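Whitlock Robotics Club help desk
Ticket 200: Folding demos rejected at import
Status: Open
Project: Sasard (student cloth-folding project)
Opened: March 2018

Hi all, me again, sorry! We've been recording folding demos with the hand-held grippers and Dustari keeps knocking them back when we import. Last batch was 19 demos and 9 of them came up with "left/right out of sync". Both grippers pair fine, lights come on green, no warnings at all while we're recording.
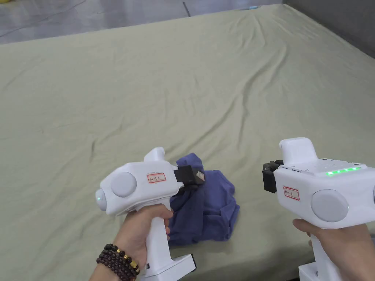

What I've tried so far: restarted the laptop, re-paired both grippers, swapped the USB hub for the spare one in the club cupboard. I also rolled Dustari back to the version we used last term, which made no difference (and lost my colour settings, grr).

The odd bit is that the short demos all go through. Anything where we pick up one corner, reposition and then go again seems to be where it falls over, so I reckon the clocks are drifting.

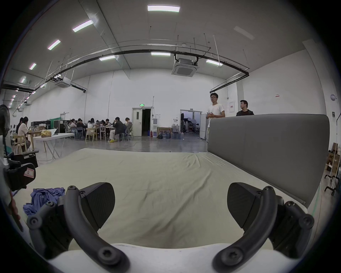
I had a look through the log and the left gripper's timestamps slip by 7 ms, then 200 ms by the end of a long run. The right one is rock solid. I've set the left one's logging to verbose and started a fresh batch, same cloth, same bed, both grippers on it the whole way. 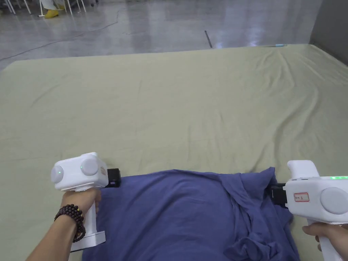 Berkora desk: Have you updated the firmware on both, or only the right? We had the same drift with a mismatched pair. Check the version under Device Info before you record any more.

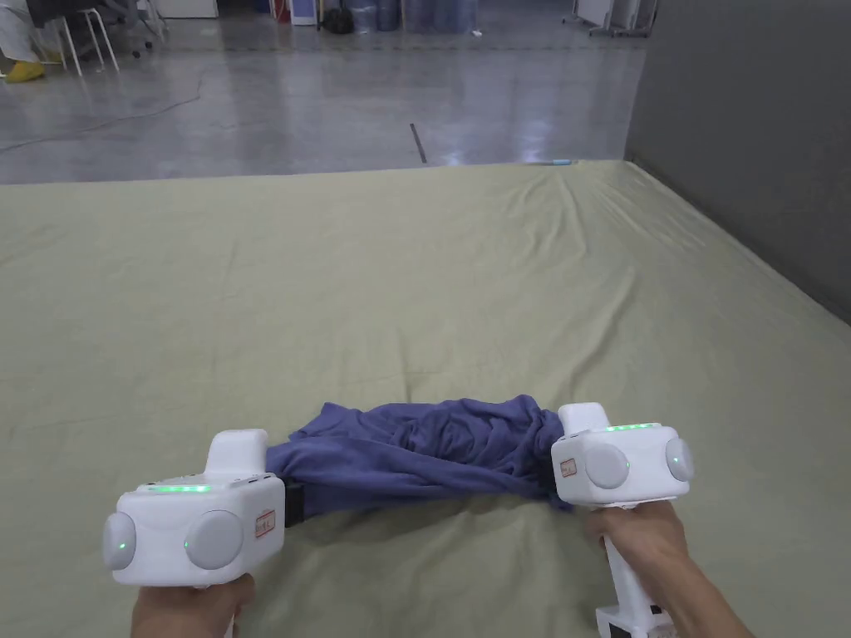
1 min read

Righto, checked, and yep, they don't match. The left one is a whole release behind, my bad. I'm charging it now and I'll flash it once it's full, then redo the 9 that failed. Can someone leave this open till I've run a long one? I'll pop the new log in the Sasard folder as well.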